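**Plirkent Allotment Society – notes from the February meeting**

Started at 7:30, eight members there. Lovely turnout for such a cold night!

**Seed swap.** Last year's was a joy and we're doing it again, this time with Horkilville growers joining in. They can bring up to 600 packets – beans, squash, and a purple carrot we're all dying to try. Tables to be borrowed from the hall.

**Water.** The new tank holds 300 gallons and will go behind plot 8. Agreed, all in favor. Trilness path needs clearing first.

**Compost.** The big heap is steaming away beautifully. Please keep citrus out of it.

**Sheds and gates.** Blue padlocks chosen for both gates. Keys at the next work morning.

**Any other business.** More rhubarb, please! Crowns are free to anyone with a bucket.

Closed at 8:45. 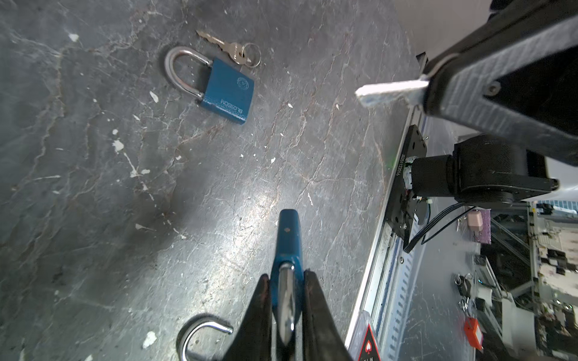 *Blue padlocks and a key*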